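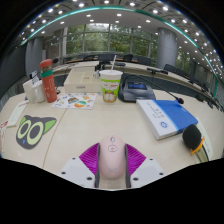
Could we just have one table where I can sit down with a cup of tea and not have to move three other people's stuff first? That was on the very first slip to come out of the suggestions box, and I've more or less been working to it ever since.

So, Zomham, your second update on the Killen room, written on Tuesday, June 1, 2021. The last one was all paint and blinds and I promised you something more cheerful this time. I think it is!

## Where we've got to

The big table is in and being used, which is the main thing. You'll remember we went back and forth for ages over whether to buy two smaller ones. I'm glad we stuck with the large one. It's a pale beige colour, which makes the whole room feel lighter, and the rounded edge is much kinder on hips than the old one was (I still have the bruise, or I like to say so). There's a thin seam that runs across the top. A few people asked about it in the first week and nobody has mentioned it since, so I've stopped worrying.

We had 39 slips in the suggestions box by the time I emptied it. Most of them were about the table, a handful were about the radiator, and one was a shopping list. What people wanted, mainly:

- somewhere for drinks that isn't next to the paperwork
- a mouse that lives in the room, so you don't have to bring your own
- a microphone for the calls with Skernon, who say they can't hear the far end
- something a bit less grey

The mouse was the easy one. It's pale pink, it's got a scroll wheel, it does the job. I was told pink would put people off walking away with it. So far so good, though I'd have picked it anyway because I like it.

As for less grey, well, the cat mat is technically grey – but it has bright green ears and great big eyes, and I've had more nice comments about that than about anything we spent proper money on. It wanders up and down the table depending on who was in last. I did wonder about fixing it in one place and decided against it.

## Drinks and papers

I'll admit this bit is still a work in progress. The idea is that mugs and bottles go towards the back and reading matter stays over on the left, so that whoever sits at the front gets a clear stretch to work on. I haven't put up any signs. We had signs in the old room and they made everyone cross, me included.

What I do instead is put things back that way whenever I pass through, and people have started copying. The tall red bottle with the green band goes at the back, the lidded mug next to it, the magazine and the booklet off to the side. It takes me a minute at most. Paper cups are the weak spot, as they seem to settle wherever they like, and I'd love to get us down to proper mugs only by the time I write again.

The microphone is a black one on a bendy neck, and I've parked it at the drinks end for now. I know, I know. It needs a better spot, away from anything that can be knocked over, and it's on my list below. Skernon did say the last call was a lot clearer, so the money wasn't wasted. 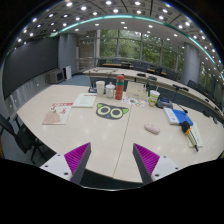
## Money

Not much to report, which I hope is how you like it. We've spent £191 since January on the small things – mouse, mugs, a couple of bits for the microphone – and the table itself came out of the first payment, as agreed. The delivery charge from MacPherson was higher than they quoted. I've queried it and I'm waiting to hear. If they don't budge I can cover the difference from what we saved on the blinds, so I'm not asking you for any more.

## What's not going well

The radiator. Still. Three of the slips were quite rude about it and I can't say I blame them.

Bookings are a bit of a muddle too. We've had around 11 a week, more than I expected, and twice now two groups have turned up for the same slot. The paper sheet on the door isn't up to it. I'm going to try a shared calendar, though I can already hear the groans.

## Next

- Move the microphone somewhere sensible and tape the cable down
- Get a tray for the mugs, with a lip on it
- Chase MacPherson about the delivery charge
- Set up the calendar and take the door sheet down
- Ring about the radiator again

You did ask whether you could come and see the room. Yes please! Mornings are quieter, and if you let me know beforehand I'll keep the table free and get some decent biscuits in.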